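Grasto club bowling machine, one season on

Our second eleven bought the Grasto to replace a Ritine two-wheel machine that had started throwing every third ball down the leg side. I have run it at nets since May, mostly for batters who want spin at a club pace.

The Grasto uses three wheels at 120 degrees, each with its own speed dial. Off-break, leg-break and top-spin are set by the difference between dials, so there is no need to tilt the head. Stated top speed is 37 m/s. I have not tested that and no batter at our level has asked me to. At 21 m/s, with moderate off-spin, it holds a length well enough to groove a forward defensive.

Dimpled balls only. Leather scuffs the wheels and the grip goes quickly -- Konrad Witkowska, who looks after the Laskowska club's machine, put 400 leather deliveries through his and had to replace all three tyres.

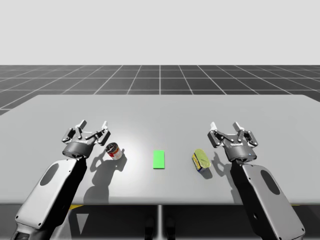
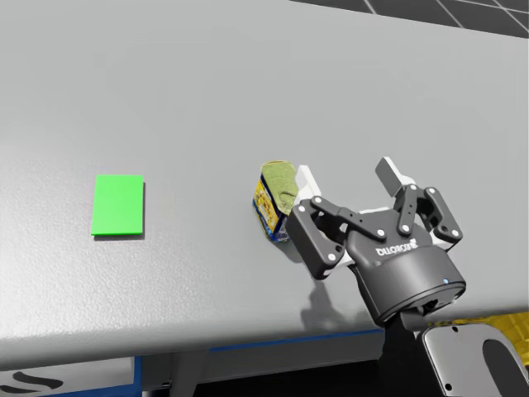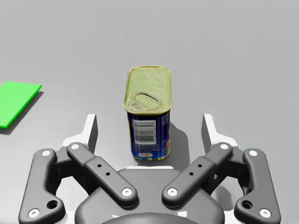

The hand feed is a plain chute and works. The automatic feeder is sold separately and is the weak part. It has a fixed interval with no adjustment, too short for a batter who resets his guard between balls. A damp ball can stick at the lip and then drop together with the next one. We have gone back to feeding by hand.

Battery life is adequate: two full evening sessions, with some loss of wheel speed late in the second. Recharge overnight. The tripod legs lock firmly on concrete but creep on matting, and the line drifts with them, so check it every 5 overs or so.

The Itix costs less and is lighter to carry, but its drift setting is coarse and the dial has no markings between whole numbers. For seam alone I would buy the Itix. For spin, the Grasto with the hand chute, and leave the feeder in the shop.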